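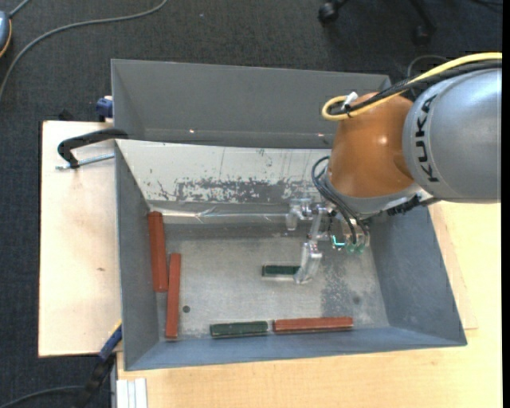

Sorting out a garage workbench

Most benches get messy for the same reason. Things are put down wherever there is room, and after a few months there is no room. The tips below come from clearing out a single garage with a 2 metre bench, but they suit a shed or a laundry cupboard just as well.

Start with the floor
Sweep it first and lay down an old sheet. Everything from the bench goes on the sheet in piles: hand tools, fixings, glues and paints, electrical bits, rubbish. Don't stop to test anything. If you start seeing whether the old drill still holds a charge you will be there until dark.

Bins and tubs
Open bins beat lidded ones for anything you use every week. Lids get stacked on, and then you have to unstack to get at a screwdriver. Keep lids for sandpaper, which goes limp in a damp garage, and for anything with a sharp edge if there are kids about.

Metal bins last longer than plastic but they slide and they ring. Glue a square of felt or old carpet under each corner. A folded tea towel in the bottom keeps chisels from getting knocked about.

Label the short end, the one that faces you. Masking tape and a marker will do. Printed labels look better but you won't bother to change them when the contents change.

Screws and nails
Don't sort down to the last millimetre. Short, medium and long is enough for wood screws, with a separate jar for anything galvanised. I once spent a whole evening grading 1,000 mixed screws by gauge and they were back in one tub by December.

Throw out anything with a chewed head.

Glue, paint and solvents
Write the month you opened it on the tin. Wipe the rim of a paint tin before the lid goes back on, then tap it down with a rubber mallet and a scrap of timber - a hammer on its own bends the lid. Leftover paint under 300 mL keeps better in a small glass jar filled close to the top. Write the colour name on the jar and the room it was used in.

Old solvents go to the council drop-off, never down the drain.

Looking after the top
Scrape off glue with an old plastic card. For a bare timber top, sand lightly with the grain and rub in linseed oil. Rags used for oil can heat up and catch fire if they are left in a heap, so spread them flat outside to dry before you bin them.

My neighbour Eleri Parri keeps an offcut of hardboard on her bench and does all the messy jobs on that. When it gets too bad she flips it.

Power leads
Coil them loosely, over and under, and hang them on a wide hook. Nails put a kink in the cable.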